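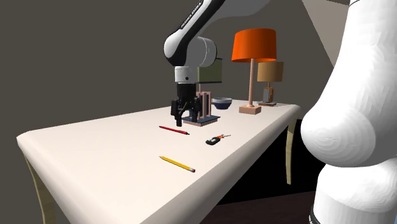
Hard water and combi boilers: inhibitor, scale reducer or softener?

Plarcombe Home Forum > Heating and Plumbing

kettlefur
Moved to Plarcombe in June. The water company's postcode checker gives hardness as 367 mg/l as calcium carbonate. The boiler is a 24 kW combi, four years old, with an Abdella electrolytic scale reducer on the cold inlet. Hot tap flow has dropped and the temperature wanders at low flow. The installer who came out wants to fit a Trarkine softener and says the reducer does nothing. Quote is just under 2,000 pounds fitted. Is the softener justified, or should I have the plate heat exchanger looked at first?

northbank_heating
Plate first. Wandering temperature with reduced hot flow on a four-year-old combi in that water is a scaled plate until shown otherwise. Check the inlet filter and the flow restrictor before anyone orders parts. A softener fitted today won't clear what is already in there at any useful speed.

Is the central heating side normal?

kettlefur
Radiators are fine, all heat evenly. System pressure steady at 1.3 bar. Inhibitor was topped up at the last service.

northbank_heating
Then leave the heating side alone. Inhibitor protects the primary circuit only and has no effect on the tap water side. People mix the two up constantly.

pipe_and_slippers
Disagree on the order. If you replace the plate and leave 367 water running through it you will be doing it again in four years. Softener and plate in the same visit, one drain down, one labour charge.

northbank_heating
A plate for most 24 kW combis plus labour is under 400. At one every four years the softener takes a long time to pay back on boiler grounds alone, and that is before salt. There are other reasons to want one (shower screens, kettle, less soap) but the OP asked about the boiler.

pipe_and_slippers
You've left out efficiency. Scale on the plate means a higher return temperature during hot water draw and less condensing.

northbank_heating
True, and small on a two-person household's hot water. Put a figure on it if you have one.

dripleg
Two points not yet mentioned.

Check the boiler manual before fitting any softener. Some makers restrict softened water in the primary circuit where there is an aluminium heat exchanger. The usual answer is to fill and top up the heating from the unsoftened main.

Keep one unsoftened tap at the kitchen sink for drinking.

On the Abdella unit: they vary. I had one cut open after six years and the anode was gone. Whether it did anything before that I can't say.

kettlefur
Household of three. Manual says stainless primary exchanger, no mention of softened water either way. Can I descale the plate in place?

northbank_heating
Off the boiler is better. It's a gas appliance, so if the case forms part of the combustion seal it needs a registered engineer. Ask for the plate to be swapped and keep the old one. It can be soaked in descaler on the bench and kept as a spare.

amberflux
Ask for the flow rate before and after, in litres per minute at the kitchen tap. Without it you have no way of judging the work.

kettlefur
Measured this evening: 6.1 l/min hot, 13 l/min cold at the same tap. Inlet filter had a little grit in it, no change after cleaning. Booking the plate and asking for a separate softener quote with a hard water bypass.

pipe_and_slippers
Get the second quote from someone other than the Trarkine dealer. I paid 500 less for an equivalent twin-cylinder unit. Still think you should do both at once.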